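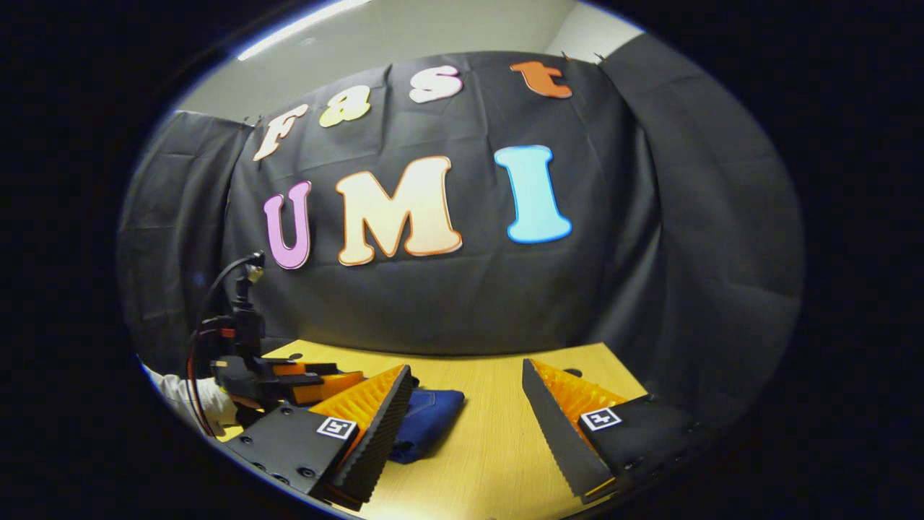 The Hulero Cillel table, with the black cloth and the "Fast UMI" letters behind it.

February 2026
By Solomiia Hrynyshyn

I was looking for a big table for clothes for a long time. I fold, I measure, I sew small repairs, and for years I did all of this on a bed. My back was against it. The Cillel from Hulero cost me 327 dollars with delivery, and after one winter of use I have enough opinions to write them down.

First the size. The top is 1,658 millimeters long according to the sheet in the box, and I measured it myself and got the same number. For a person who works with shirts and trousers this is a very comfortable length. I can lay a pair of jeans completely flat and still have a place for the scissors and the tape. With my old table the legs of the jeans were always hanging down from one side, and when I turned around they were on the floor.

The color is light, a pale yellow wood with a little grain. On the website it looked more brown to me, and my friend Rosine Lemaire, who ordered the same one, had the same impression. I like it better light. Dark blue and black clothes are easy to see on it, and I notice every thread and every piece of lint. With cream linen it is more difficult, so for that I put a dark towel under.

Assembly took me one evening. The instructions have only drawings, and the drawing for step 2 shows the long bar upside down. I mounted it as in the drawing, then I took it off and mounted it again. A second person is useful when you turn the table on its feet. The screws are good and the key in the box is good also, I did not need my own. 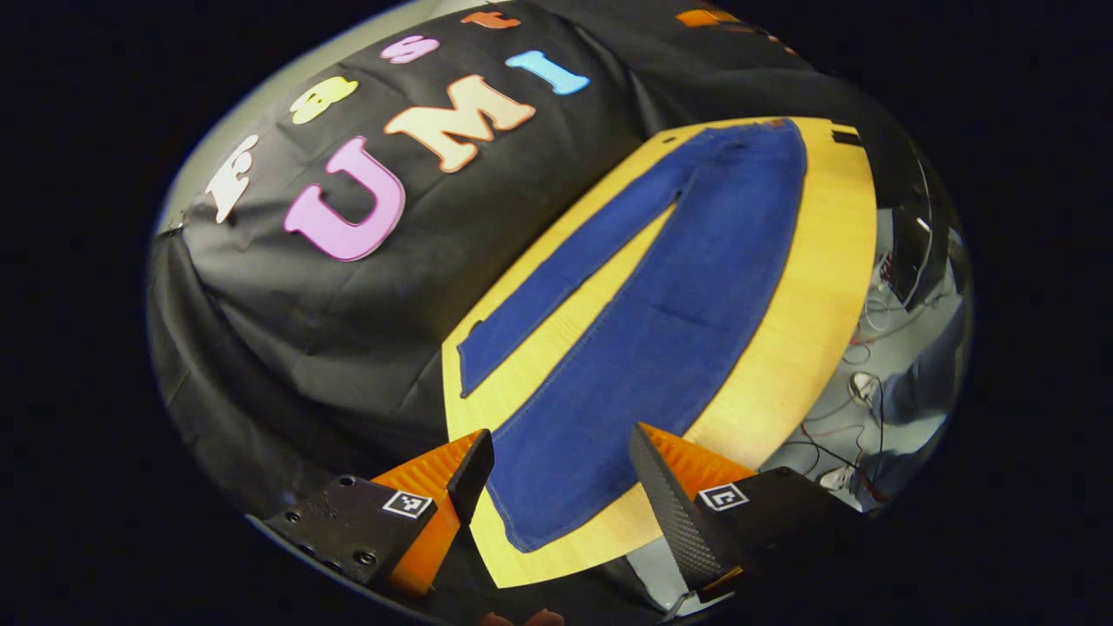 Blue jeans laid out lengthwise on the tabletop.

What I care about most is the surface. It must be smooth enough that the fabric slides when I pull it, but not so smooth that everything runs away from me. For denim it is just right. I put the jeans down with the waistband far from me, flatten the legs with my hand from top to bottom, and they stay where I left them. Then one leg over the other, and fold in three. Silk and thin lining are a different story - they move if you only breathe near them. I tried a cotton cloth under the lining and it helped a little.

There is a small round hole in the top, near the back on the right side. I would prefer it in the corner or not at all. A pin fell into it in the first week, and a button in the second. Now I keep the small things on the left.

Cleaning is simple, a damp cloth and then a dry one. Chalk comes off without a problem. Blue from new denim left a weak shadow once, and I needed soap for it. I did not put an iron directly on the wood and I do not recommend to try.

The height I find a little low for standing work. I am 172 centimeters tall, and after one hour of folding I feel it in the shoulders. Vasylyna Fedoruk, who sews together with me on Saturdays, is shorter and says it is perfect for her. The legs cannot be adjusted. I put rubber blocks from the hardware store under them and it became better, but for this price I expected that the legs would have screws for the height.

It stands firmly when I press on the middle. If I lean on one end with all my weight it moves a bit, so I pushed one short side to the wall.

I also looked at the Gorkmont table, which is thicker and heavier. It was more expensive and shorter, and I needed the length. If you cut thick leather or use a hammer, maybe look at that one first.

Would I buy the Cillel again? Yes, with the rubber blocks in the same order. Four stars from me, and the missing star is for the legs.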